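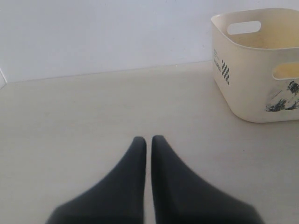 **Comparing overnight coach and rail between Prurkura and Laltetham**
Project report, travel and transport module
January 18, 2021

## 1. What the project set out to do

Travellers going from Prurkura to Laltetham can take the Runer night coach or the state railway, changing at Hamada. The two trips are sold to much the same people, mostly students and families visiting relatives. We wanted to find out which one gives better value once the whole journey is counted, from front door to final stop.

We looked at fares, journey time, luggage rules and how easy it is to change a booking. Comfort was left until last, as it is hard to score fairly.

## 2. How we collected the data

Fares were noted from the Runer website and from the station ticket office through October. We left out public holidays, when both operators add a surcharge. In all we recorded 1,194 fares, of which a little over half were for the coach.

We also handed out a short questionnaire at the coach station in Laltetham. It asked why people had picked the coach, when they had booked, and how they had got to the departure point. We had 40 usable replies. Forms with more than one page left blank were not used.

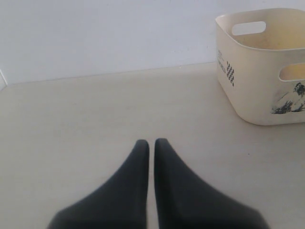

## 3. Results

### 3.1 Fares

The coach was cheaper on most dates, but the gap was smaller than we had expected. Runer sells its lowest fares early and they go quickly. In the last few days before travel the coach often cost the same as a second-class rail seat. Rail fares hardly moved.

### 3.2 Journey time

The route is some 600 km by road. The coach leaves Prurkura late in the evening and arrives before the shops open. The train is faster while it is moving, but the wait at Hamada takes away most of the gain – if the first train is late, the connection is not held.

### 3.3 Luggage and changes

Runer allows one large bag in the hold and one small bag on board. A second large bag has to be paid for at the door, in cash. The railway has no limit that we could find in writing. Rail tickets can be moved to another day free of charge, while coach tickets can be changed only once.

### 3.4 Questionnaire

Price was the reason given most often, followed by not having to change at Hamada. Only 3 people said they had compared the two fares before booking.

## 4. Limits of the work

The replies all came from coach passengers, so rail users are not heard. We asked the station for permission to hand out forms on the platform and the answer came too late to use. Taxi costs at the Prurkura end were estimated from the posted tariff.

## 5. Further work

The fare record should be repeated in summer, when Runer puts on a second coach. A day service by way of Hamada is also planned, and its fares could be added to the same spreadsheet.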